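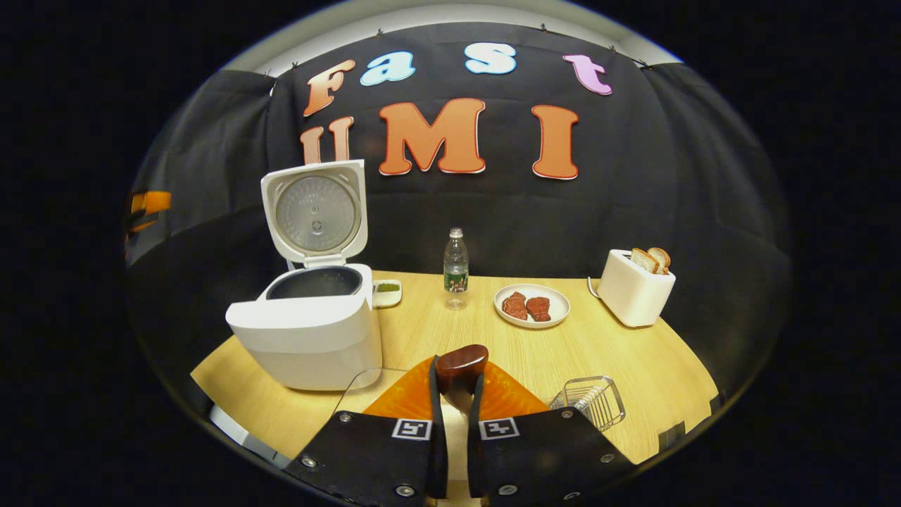
Rice at our new altitude

We moved up to Urnwood in September, and the first thing I got wrong was rice. I have made the same rice for years without thinking about it. Two cups, rinse until the water is nearly clear, fill to the line, press the button. Up here it came out chewy in the middle, three nights in a row.

I blamed the bag first. I had bought a store brand from the Kurian market, the one past the feed store, and it was a longer grain than I was used to. So I drove back to Stultach for the kind I know, 44 minutes each way, and got the same chewy rice.

Water boils at a lower temperature when you live higher up. I knew that about pasta and eggs and had never applied it to a machine with one button. What has worked so far is adding about a quarter cup more water for two cups of rice, and soaking it for half an hour before I start. After it switches to warm I leave it shut for 13 minutes. If I open it sooner the top layer is still firm.

Brown rice is another matter. I soak it from lunchtime on and it is still hit or miss. The last batch was good but I didn't write down how much water I used, so I can't tell you why.

Other things that changed with the move:

Beans take most of an afternoon. I have gone over to canned for weeknights.

Bread rises too fast and then sinks. I cut the yeast by a third and that helped – the crust is still paler than I want.

Braised pork needs another hour on the stove. I start it before I pick up the mail now, and it reheats well the next day, so I make the big pot.

The electric bill was 159 for the first full month, against 171 at the old place, so the longer cooking has not hurt us there. We also haven't turned the heat on much yet. Ask me again in January.

I still have to work out cake. There is a birthday coming up and the plan is a yellow sheet cake with chocolate frosting, which I have never made up here. If you live somewhere high and have a recipe that doesn't fall in the center, please leave it in the comments. Box mix is fine too.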